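Jaltier cell, bench notebook
Friday, started after the morning build

Left hand, index finger: the wobble is back. Same symptom as last time. With the hand powered and holding position, the fingertip can be pushed sideways by hand and it comes back with a click. The right hand doesn't do it. Yesterday's run log shows the left side dropping blocks more often than the right, mostly at the lift and mostly in the second half of the run, which fits something working loose as it goes along.

Put the cell in maintenance mode from the Nasow panel, arms parked, brakes confirmed, key out and in my pocket. Reminder that the panel shows "parked" as soon as the command is accepted, before the arms have finished moving. Wait for the brake click on both sides. I have asked for this to be changed and it is on the list.

First check was the cable. Last time we lost half a day to the finger and the real fault was the wrist connector not being fully home. Unplugged it, looked at the pins, plugged it back, pulled on it gently. Fine. Moved the wrist through its range by hand with the brake released and watched the slack. Also fine, though the loop is longer than I would like and can reach the table when the arm is low. Not touching it today. One change at a time.

Then the joint. With the finger held at the base there was no play in the base. With the link held and the tip moved, there it was, all of it at the pivot.
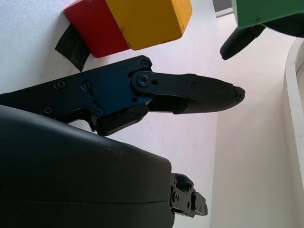 Pivot screws on these fingers are meant to be done up to the line on the small torque driver and no further, and the thread lock goes on the screw and never in the hole. Before undoing anything I went over the cover screws on the flat of the link. There are five, all countersunk, and the two along the lower edge are the awkward ones with the wrist housing so close underneath. Short driver only. The long one goes in at an angle and will chew the heads. The raised disc that the pivot sits in should be left alone – it looks like a washer and people try to turn it. The ribbed pad stays on for all of this and the tip can be held through a cloth. While down at table level I also saw that the tape marker has begun to fray at the edges, so it goes on the list for replacement, and the yellow block is scuffed and worn at one corner. The scuffs don't bother the vision but a worn corner might shift the measured centre a little, so I would sooner swap the block than argue with the numbers later.

What I did, in order:

Backed the pivot screw out fully. It came with much less effort than it should have. Old thread lock on it had gone to powder.

Cleaned the screw with a cotton bud and solvent, same for the hole, left both to dry with the lid off the box so I wouldn't be tempted to hurry.

Checked the bush. No ovality I could feel with the pin gauge. I had expected to be fitting a new one and had the Pirkuvura spares bag open ready. Put it back unused. The bag label still says 14 bushes and there are 14 in it, so the stock sheet is right for once.

One drop of the medium thread lock. Screw in, up to the line, finger moved through its range by hand, then checked at the line again.

Left it 35 minutes before applying any load. The bottle says less is acceptable, but the room in Niven is cold in March and it cures slowly. Used the time to clean the ribbed pads on both hands with a damp cloth and then a dry one. Dust collects at the bottom of the grooves and a soft brush gets it out better than the cloth does. No solvent on the pads, it makes them hard.

Recalibration. Any time a finger pivot is disturbed, the zero for that finger has to be redone. The steps are in the manual but they are spread over two chapters, so once more in one place:

Hand powered, arm braked, fingers open and clear of everything.
Nasow, service page, choose the hand, choose the finger, clear stored zero.
Drive the finger slowly to its open stop. Let it sit there until the current reading is flat.
Store. Drive to the closed stop and read off the travel.
Repeat, and compare the two travel figures. If they differ by more than 5 counts, something is still loose or dirty and there is no point carrying on.

The first pair differed by more than that. I took the cover off expecting trouble and found a bit of cotton bud fibre in the joint. Removed it, did the pair again, and got the same figure twice. Use the lint-free swabs next time. They are in the second drawer and I was too lazy to walk round.

After that, the short grasp test with both arms live, guard closed. Red and green for the left hand, yellow for the right, black strip between them as the middle reference. The left hand goes to the red block while it is close up against the green one, which is the hardest start position we use, and if the index finger is out of line it shows there first. 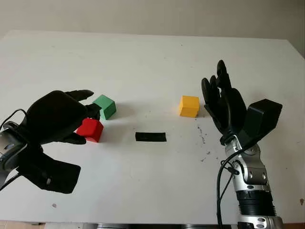 Does the other hand need a new zero when only one has been worked on?
The zeros are stored separately for each finger, so the hand that wasn't touched keeps its own and can be left as it is. Run the grasp test with both anyway.

Test results. Left hand, slow speed: all grasps held to the end of the lift. Left hand at normal speed: one slip, at the very start, before the hand had warmed up. After that none. Right hand as usual. I am not going to read much into the one slip, but it should be watched.

Then the long run, 400 cycles at normal speed, left hand only, which took me past lunch. Stopped halfway to feel the joint. No play, no click. At the end, the same. Travel figure read again after the run and unchanged from the one I stored. Motor temperature for the finger ended lower than on the last long run, and I assume it has stopped hunting about the set point now that the tip isn't moving by itself.

Things noticed, not done:

Tape marker to be replaced. Cut the new piece with a blade and press the edges down properly. Tearing it by hand is half the reason it frays. Measure its position before lifting the old one, or the middle reference will have to be taught again.

Table wants wiping, there are dark specks and smudges on it. Check in the morning whether they are pad rubber. If they are, the closing force on one of the hands is too high and I would like to know which.

Cable loop at the wrist, both sides, to be looked at. A second tie would probably do it but it must not pull at full wrist rotation. Needs two people, one on the pendant.

The short driver is getting rounded at the tip. Order another, and one for the spare kit.

Thread lock: the opened bottle has no date on it. I wrote one on the label with marker. Please do the same when you open the next.

For whoever has the cell next: it is out of maintenance mode, key is back on its hook, left hand index zero is new and saved to the controller and to the shared folder. The old zero file is kept with "before" in the name. If the click comes back within the week, don't just tighten the screw again. Take it out and look at the thread, and if the thread lock has powdered a second time we should ask Pirkuvura which grade they fit at the works. Pivot screws on the other left-hand fingers have not been opened. I only felt them for play and found none.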